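Drollis software catch-up, 13 Mar 2019
Notes by Senad Angelovski (so blame me for the spelling)

We kept this one short as half of us wanted to get back to the laundry task. I've written things down more or less in the order we shouted them out. Msimang joined by phone and we lost the line twice.

1. Where we are with the dryer 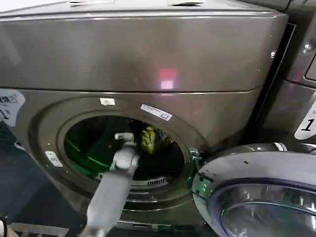
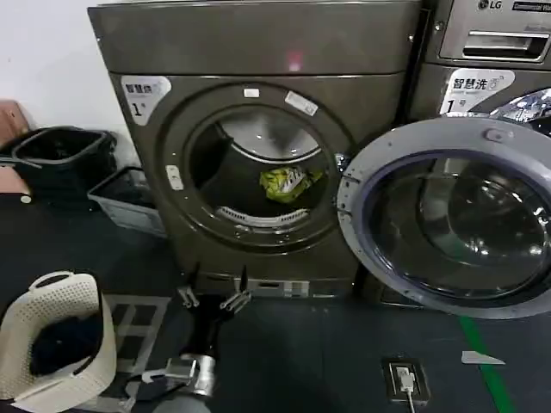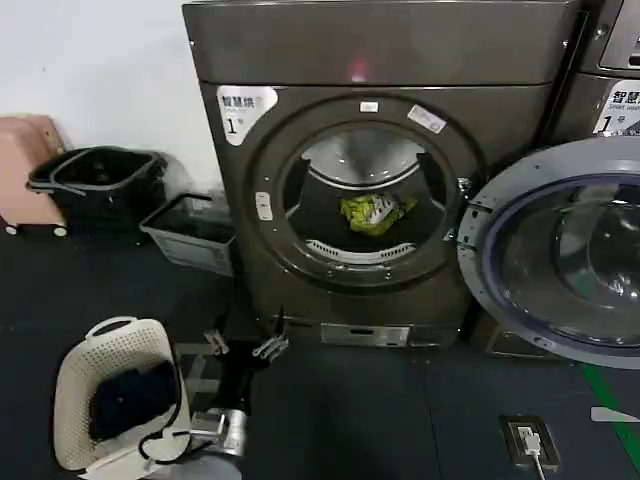
2. Perception

The open door is still our biggest headache. Tinted glass and a shiny rim give the depth code all sorts of rubbish, and the planner then thinks there's a wall where there's only a reflection! I'd like to mask the whole door once we've found the ring. Rondatum prefer to keep the points and drop their weight. We went back and forth on this for ages and agreed to try both on the same 402 logs before anyone argues again.

Also, the garment finder should look for yellow inside the drum and leave the navy things in the basket alone. I'll fix the region filter.

3. Planning

Replan time is now capped at 600 ms, and I'm really pleased with that. The reach into the drum still picks daft elbow poses, so Zurkberg will send over their cost settings and I'll merge them behind a flag (off by default, please, after what happened in September).

4. Control

Wrist loop stays at 200 Hz for now. We talked about going faster but the logger can't keep up, and I'd sooner have good logs.

5. Tooling

Replay viewer crashes if you scrub backwards. Known bug, mine, sorry. Msimang asked for a button that jumps to the next gripper event and everyone said yes at once.

Actions
Senad: region filter, viewer crash, door mask branch
Rondatum: down-weighting branch
Zurkberg: cost settings
Msimang: write up the button request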